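Dusting a wooden desk without buying anything

Every spring the store shelf fills up with sprays that promise to keep dust off wood for weeks. I tried a bottle of Zareck for all of May and wiped the other half of the same table with a barely damp cloth. By the fourth day I couldn't tell the halves apart, except that one smelled like lemons.

So I'm suspicious of anything labeled "dust repelling," and of most advice on the subject. What I do instead:

Use an old cotton T-shirt, cut up. Wet it, wring it hard, then wring it again. If it leaves a streak of water on the wood it's too wet.

Go with the grain. I doubt it cleans any better, but streaks show less.

Skip the feather duster. It moves dust from the desk to the keyboard.

Screens get a dry microfiber cloth and nothing else until that fails. Then a little plain water on the cloth, never on the screen. Turn it off first and let it cool. The "screen kits" I've seen are a small cloth and a small bottle, and the Skoryk one I was given had me rubbing at smears it had made itself.

Warm brown finishes are the worst for showing pale specks, whatever the furniture people say about dark wood hiding dirt. Look at the table from a low angle with a lamp on and you'll see what you missed. The spot beside a monitor base is always bad, and so is anywhere a cable runs, so lift the cables and wipe under them.
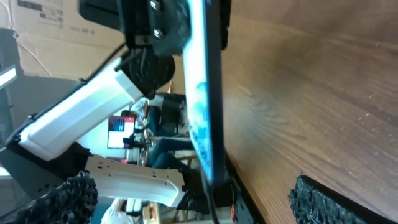
Pale dust on a brown wood tabletop, next to a screen.

As for cardboard boxes, I'd keep them off the desk. They shed. Every time I've cut one open on a clean table I've had to wipe it all over again.

Polish twice a year if you like the look. I've gone 3 years without and the wood hasn't complained.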